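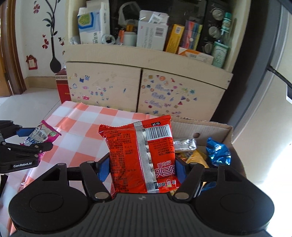
Ticket: Left-hand track shifts sideways in packet-sorting episodes, two-gripper set
Component: Trindivix / pose tracking
Opened by: Lucía Aranda
Assigned to: Eetu Juntunen
Opened: August 29, 2021
Priority: High (blocks training)
Status: Closed, fixed in pipeline. Follow-up ticket open for the tablecloth.

Summary

In the Henríquez home recordings, the position of the left gripper relative to the right one is wrong in 26 of the 200 packet episodes. The track is smooth up to a point, then the left gripper moves sideways between two consecutive camera frames and stays there until the end of the episode. There is no gap in the track and no warning in the log. The tracker reports high confidence throughout.

The policy trained on this set reaches past the packet with the left arm and closes on air. It does this with the same offset nearly every time, and that is why I went back to the data before touching the training settings.

Steps to reproduce

Take any episode from the attached list. Run the Trindivix tracker with default settings on both gripper streams. Load the result in Grudach and plot the distance between the two gripper centres against time. The step is visible without zooming in. Rotation is unaffected, height above the table is unaffected.

Expected: both tracks agree with each other to within 9 mm when the fingertips are brought together at the end-of-episode touch.
Seen: the touch check fails in all listed episodes and passes in all others.

Comment, Eetu Juntunen

Reproduced on the first five in the list. Things I have ruled out:

-- Clock offset between the two grippers. I shifted one stream against the other in both directions. The step stays where it is, only the curve around it changes.
-- Swapped calibration files. Left and right intrinsics are correctly paired in every session. Checked by hash.
-- Exposure. The window side is bright and does blow out at times, but the steps are not grouped around those moments.
-- Dropped frames. None in the affected stretches.

Lucía, do the failures belong to one operator? The session sheet has both Delia and Xóchitl on it.

Comment, Lucía Aranda

Both operators. Slightly more of Delia's, but she also recorded more. I see no pattern by time in session either. First and last episodes are both on the list.

Comment, Delia Valdebenito

One thing from the recording side. We changed nothing between episodes apart from the packets, and the box got moved a bit when we refilled it. The grippers were restarted at each battery change. I can't match the restarts to your list.

Also, please note we were told to keep the home as it was. That covers the cloth, the cabinet with the stickers, the shelf and so on. The protocol says no clearing up before recording, and I would like it to stay that way.

Comment, Eetu Juntunen

Plotted the size of the step for all listed episodes. It is not spread out. There is one tight cluster, and a second, smaller one at twice the distance. The direction always lies along one of two axes at right angles to each other in the table plane.

That is the tablecloth. The step is one colour repeat of the check, or two. The tracker loses enough of the background to fall back on the cloth, tries to match against its stored map, and locks on to the wrong square. The squares look alike to it, so the match scores well and the confidence stays high.

This also explains why height and rotation survive. A slide along a flat repeating pattern changes neither.

Comment, Lucía Aranda

Agreed on the cluster plot. But the right gripper sees the same cloth and its track is clean in every episode. Why only the left?

Comment, Eetu Juntunen

My guess is that it depends on what else is in view. For most of an episode the right camera has the box and the cabinet doors ahead of it, and the stickers are excellent features: small, high contrast, no two stretches the same. The left one swings across when it passes a packet over, and during that swing it can lose the cabinet and get mostly cloth plus the packet it is holding. The packet moves with the gripper, so it counts for nothing or does harm.

I will test this by masking. 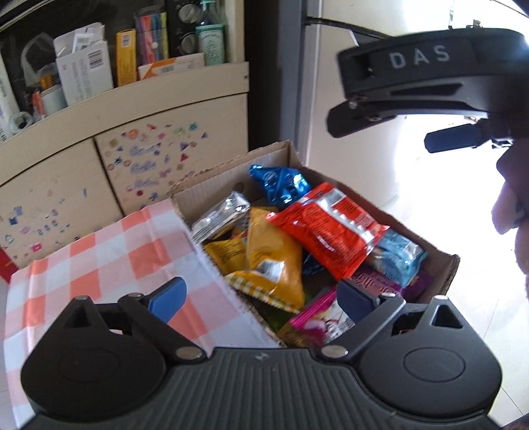 Three runs over the listed episodes, left stream only.

Run A, defaults. Step in every episode, as reported.
Run B, cloth masked out by colour. No steps, but the track drops out completely in the swing for several episodes. After the dropout it picks up again in the right place.
Run C, gripper body and held packet masked out, cloth kept. Steps remain in most episodes, though they come later.

So the cloth is the cause and the held packet makes it worse. Run B is the right idea but the colour mask is crude. It also throws away parts of packets. The orange is too close to the yellow and red wrappers, and on the glossy areas the reflections turn white and leak through the mask, so small islands of cloth remain.

Comment, Xóchitl Tlapale

Could you use the head camera? It sees the cabinet for longer and does not swing with the hand.

Comment, Eetu Juntunen

I looked at it. It would help, but the head stream is only tied to the gripper streams by clock, and we have no rigid link between head and hands. For a correction of this size it would be enough to tell which square is the right one, though. I will keep it as a check and leave it out of the solution proper.

Comment, Olga Rivadeneira

Please do not fix this by hand-shifting the tracks by one square. I have seen that done on the Norkholm set and we were finding half-corrected episodes long afterwards. Whatever goes in should run on the raw streams from the start and give the same answer twice.

I would also like the confidence value looked at. A tracker that is wrong and certain is more trouble than one that stops.

Comment, Eetu Juntunen

Understood. Proposed change, now on the branch:

1. During relocalisation, the tracker keeps every candidate pose whose score is close to the best one. Previously it kept the best and dropped the rest.
2. If the candidates differ only by a slide in a single plane, the match is marked ambiguous and is not used. The tracker carries on with the inertial estimate and waits.
3. The wait ends when features off that plane come back into view. In this set it is nearly always the cabinet doors or the box flaps.
4. Confidence is capped while the match is marked ambiguous, and the cap is written to the log.
5. A fixed mask is applied to the gripper body and the region between the fingers.

The inertial estimate drifts while waiting. The longest wait in the listed episodes is short enough to stay inside the touch-check limit, but only just. I would not trust it for a slower operator.

Comment, Lucía Aranda

Ran the branch on the full set. Results:

Listed episodes, touch check: 24 pass, 2 fail.
Other episodes, touch check: all pass, no change larger than the noise.
Processing time: slightly up. Acceptable.

The two failures are both long waits. In each of them the operator holds a packet over the cloth and turns it over before passing it on, so the cabinet is out of view for the whole of that move. The final error is small and in no particular direction -- that is plain drift. The sideways step is gone from both. I have dropped these two from the training list and left the raw streams in place.

Comment, Lucía Aranda

Retrained on the corrected set, same settings and same seed as before. 40 trials on the bench, with a plain mat in place of a cloth.

Before the fix: left arm grasps on first try in 9 trials.
After the fix: 31.

Of the remaining failures, most are on crumpled foil. The fingertips close on a fold and the packet slides out. A few are the arm choosing a packet that is pinned under another one. I don't think any of these belong in this ticket. I watched every trial for the old overreach and did not see it.

Comment, Olga Rivadeneira

Was the "before" figure measured with the same packets in the same starting layouts?

Comment, Lucía Aranda

Same packets. The layouts were reset from the printed sheet, so they match as well as a heap of soft packets can. The order of the two models was mixed, and Xóchitl reset the box without knowing which one was loaded.

Comment, Olga Rivadeneira

Fine. Please put that in the note next to the numbers. Approved for merge.

Comment, Eetu Juntunen

Merged. Older sets should be reprocessed if they contain any repeating surface: tiles, checked cloth, slatted worktops. I searched the existing logs for same-plane steps and found a handful in the tiled kitchen recordings. List sent to Delia.

Comment, Delia Valdebenito

Received. For the recording guide I have added one line: on a patterned table, bring both grippers up to face something fixed and not flat before the first pick, and again after any packet is turned over in the hand. Nothing is to be removed or covered. Xóchitl tried it and says it adds very little to an episode once you are used to it.

Closing notes

Root cause: false relocalisation on a repeating planar pattern, made more likely by the held object filling the view.
Fix: ambiguous-match handling and gripper mask in Trindivix.
Data: packet set reprocessed, two episodes excluded.
Left open: drift during long waits. Moved to a separate ticket together with the head-camera check, assigned to Eetu Juntunen.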